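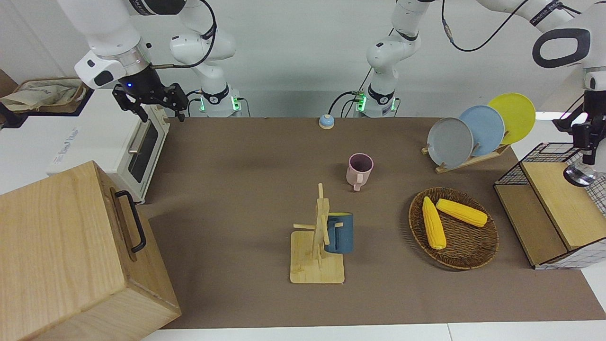

Small white toaster oven, where to put it on the counter?

Posted by Randa Najjar, Dec 14, 2024
3 min read

Hello all. I moved in July to a smaller flat and I have only one good counter. On it must live my white toaster oven, one wooden box with a handle for the bread, and a wire shelf with wood for the cups. The oven has a glass door which opens down, and each time I open it I must first move the box. Do you have an idea for the order of these things?

bestik80
Put the bread box at the other end, finished. Things you open from the front need free space in front. My oven stands alone in the corner and I never move anything.

Randa Najjar
Thank you, but at the other end is the shelf, and there the box covers the cups. I tried it for 7 days and was tired of it.

Fares Rawashdeh
I don't agree with the corner. A toaster oven becomes hot on the sides also. In the manual of mine it is written to leave 10 cm to the wall, and more above. Please look in your own manual before you push it back. I would also not keep a cloth bag near to it. I burned one like this, only a small brown mark, but the smell stayed long.

bestik80
10 cm is too careful in my opinion. I have 3 cm on one side for years.

Fares Rawashdeh
Then you have luck. The manual is free to read.

lutico_k
Can you turn the oven a little, so the door looks to the middle of the counter? I did so with mine and the tray comes out much easier. The bread box can then stay where it is, if you pull it back by one hand.

Randa Najjar
I turned it this evening and the door opens completely. The bag I will hang behind the kitchen door. For the distance to the wall I still search the manual.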